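# How does a robot learn to make toast?

Think about the last time you made toast. You took a slice of bread, you put it in the toaster, and you pushed the lever. Probably you were thinking about something else the whole time!

For a robot, this is hard work. Bread is soft. If the robot squeezes too much, the slice gets squashed. If it squeezes too little, the slice falls. And the slot in the toaster is narrow, so the bread must go in straight.

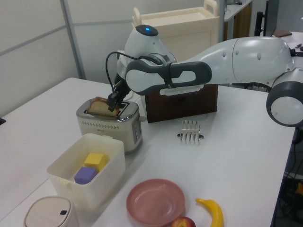 *Reading time: 4 minutes*

The robot arm has a gripper at its end, with two fingers. You have five fingers on each hand, and your skin tells you if a thing is soft or hard. With two fingers you must be more clever. Try it yourself at breakfast: use only your thumb and one other finger, and keep your wrist stiff. It is not so easy.

## Learning from examples

In our project, which is called Jusovley, we do not write a long list of rules for the robot. We tried this at first, in August. The list became very long, and it still did not say what to do when the bread was a little bit crooked.

So now we use another way. A person guides the arm through the job, and the computer remembers every movement together with what the cameras saw. One such recording is called a **demonstration**. Our computer program, Cellow, looks at all the demonstrations and tries to find what is the same in them. After that, it must move the arm by itself.

We also practise with foam cubes. A cube is a good thing to begin with — it is the same on all sides, and you can drop it many times and nothing breaks.
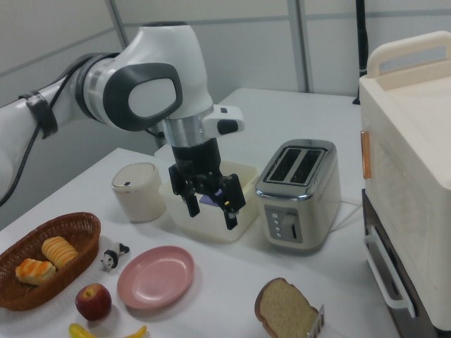

**Does the robot know what toast is?**

The robot has no idea what toast is or how it tastes. It has only learned which movements usually come after which camera pictures.

## What we wanted to find out

Here is our research question: is it better to show the robot one job many times, or to show it many different jobs?

We made two groups of demonstrations. In the first group there were 954, and all of them were about bread and the toaster. In the second group there were also 954, but they were divided between seven different jobs, and the toaster was only one of them.

Then we moved the toaster to a new place on the table and tested both. The robot which had learned seven jobs was better at finding the slot. We think it had learned to look for the toaster, while the other one had learned mostly where the toaster *used to be*.
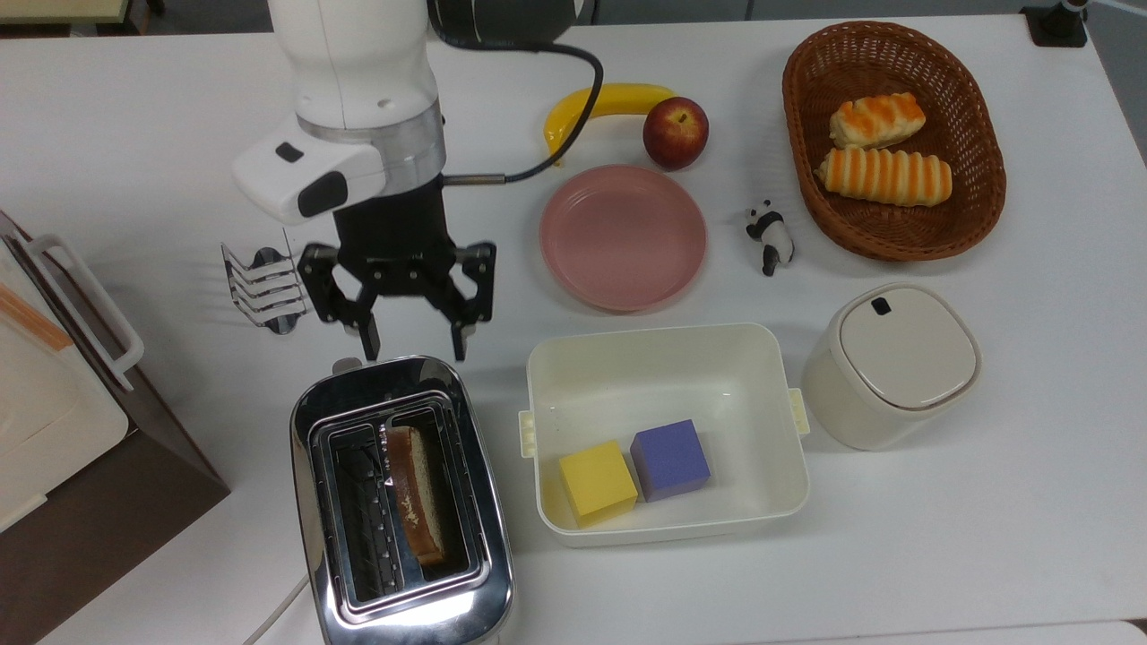
Siham El Fassi wonders if this is a fair comparison, and she would like to see the test again with a toaster of a different shape. Maybe the robot with one job would win if it had roughly 3,000 demonstrations, she adds, and then we would have to change our answer.

It is a good remark. In research, one result is not enough, and other people must be able to ask difficult questions about it. We will do the test with a second toaster next.

## Words to remember

- **Gripper** — the "hand" of a robot arm
- **Demonstration** — one recording of a job, made with the help of a person
- **Comparison** — looking at two things to see how they are different

*Text: Teguh Chong*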